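4.3 Scheduling a Retention Check

A retention check gives students a second form of a unit test after a set delay. Flarero compares the two scores and reports the difference by student and by skill.

Before you start, confirm that the unit test is closed. Scores from an open test are not copied.

1. Open Classes and select the group.
2. Select Tests, then the closed unit test.
3. Select Add Retention Check.
4. Enter the delay in days. The default is 300; the maximum is 1,094.
5. Choose Form B. Do not choose Form A -- students have already seen those items.
6. Select Save.

Note: The delay is counted from the date the unit test closed. Days in the summer break are included.
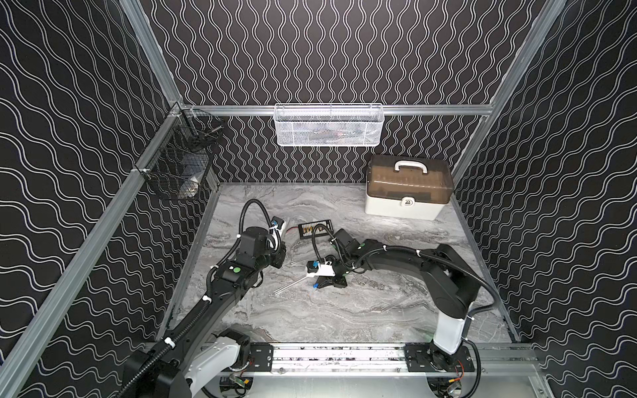 If the check falls outside the school year, Flarero moves it to the first open date in September. To keep the original date, clear Adjust to Calendar before saving.

Caution: Deleting a class removes its pending checks. Archive the class instead.

Groups with fewer than 13 students show no skill averages. Individual scores still appear on the teacher's report. Exports are limited to 1,000 rows per file -- larger groups are split by grade.

For make-up sessions, see 4.4.

Revised March 2025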